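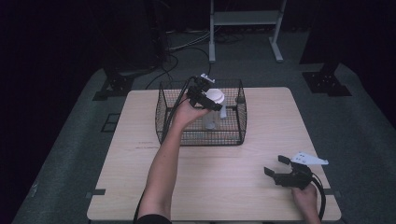 What can I do to get faint red marks out of a light wooden table without wrecking the finish? I bought the table second-hand from a place called Bernano and the seller said it had been used for crafts. The top is pale with hardly any grain to it. The marks are reddish and sit near the left front area, and you notice them more than you'd expect on a surface that colour. I've got a black wire mesh basket on it, towards the back, with a lidded plastic cup inside, and I could shift that forward to cover them, but I'd like to fix the table properly first.

So far I've tried warm water and dish soap, then a damp cloth left on it for ten minutes. No change that I could see. I don't know what the marks are. They could be marker, paint, cordial or something off a cardboard box. I also don't know what finish is on the wood. It isn't shiny and it feels smooth. I don't own a sander and would like to avoid buying one for a single table.

Second thing, if anyone knows: does a wire basket scratch a top like this if it gets pulled back and forth? It's used every day.

Ysaline Pichon

Thabiso Jacobs
14 found this helpful

Find out what the finish is before you put anything stronger on it. Turn the table over and pick a spot underneath that has the same finish as the top, if there is one. Put a drop of water on it and wait five minutes. If it beads up, there's a sealer or wax on there. If it soaks in and goes dark, the wood is bare or has been oiled and the oil has worn off.

If it's sealed, the colour may only be sitting in the finish. Work in this order and stop when something works:

Dry white eraser, the soft kind. Rub lightly along the grain.
Baking soda and water mixed to a paste, put on with a fingertip and wiped off after a minute.
Methylated spirits on a cotton bud. This is the one that shifts most marker, but it will also dissolve shellac and cloud some lacquers. Test it underneath first and leave the test spot overnight before you decide.

If it's bare or oiled, the red has gone into the wood and wiping won't do a lot. Hand sanding is fine, you don't need a machine. Wrap the paper around a cork block and go with the grain. Start at 180 grit, then 240. Do the whole top lightly and not just the patch, otherwise you'll end up with a pale dish in the middle of it that catches the light. Then put 2 thin coats of a clear oil or water-based finish on, with a day between them. Check that it's solid timber before sanding. If it's veneer you can go through it quickly, and there's no repair for that which will look any good. Look at the edge of the top. If the grain carries over from the face and down the end, it's probably solid.

Don't use bleach. I did that on a pine bench years ago and the stain went yellow, and so did the bit beside it.

On the basket, yes, it can scratch. Bare wire ends are the worst. Turn it upside down and run a finger along the bottom, and if anything catches, file it. Then stick felt dots on the corners or put a thin cork mat under it. I use the felt from Prevham, which comes off cleanly if you warm it with a hair dryer.

Hrnčiar
2 found this helpful

Toothpaste. Plain white, not gel. Worked on my desk.

graltora557
5 found this helpful

I'd be careful with the toothpaste, it's a mild abrasive and on a matt finish it leaves a shiny patch. You can see mine from the doorway.

Agree with the rest of what Thabiso said. I'd add that some reds fade by themselves if they're food colouring or cheap ink. Put the table near a window for a few weeks with nothing on it, so the top changes evenly. Take the basket off as well or you'll get a darker or lighter rectangle where it stood. If the marks are the same after a month, then get the sandpaper out.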